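Session 4 handout – two hands, one counter (Kemwood shared workshop)

Last time we got both arms of the Clustik build bolted down and homed, and I promised we'd get to picking things up. We will! But first, please go back over your hand calibration, because three of you had thumbs closing a good bit after the fingers, and a late thumb just pushes the object away.

What we're practicing this week is choosing *which* hand goes. I do all of this in simulation before I let anybody run it on the bench (the gears are printed, they strip easily, and I'm the one who reprints them). The rule in our code is very simple:

- work out the distance from each palm to the target
- the closer hand takes the job
- the other hand holds still until the first one reports clear

You'll find that in `pick_side()`, line 67 if you haven't edited the file. Try it with a can on a plate first, then swap the target to the frying pan, where the choice is less obvious and the handle matters more than the center of the pan.
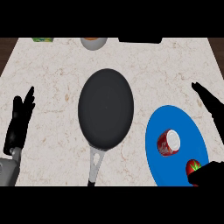

Saron Demissie wrote in after the last session that palm distance is the wrong measure for anything with a handle, and that she'd measure from the fingertips to the grasp point and add a penalty for wrist twist. I tried it on my own copy over the weekend and I like it – the arm stopped doing that awful corkscrew move on long objects. It does cost you an extra parameter to tune. Start the penalty at 6 and work down.

Kiros Degefa has put a branch called `yip` on the shared drive with both versions side by side, so you can flip between them without breaking your own file.

Before you come in:

1. Redo the thumb offsets on both hands.
2. Run the can pick with each version and save the logs.
3. Write down one case where the two versions choose different hands.

Bring your own USB cable if you can, the workshop ones keep wandering off. Stuston-style wrist mounts (the ones with the slotted plate) are next session, so leave your wrists as they are for now.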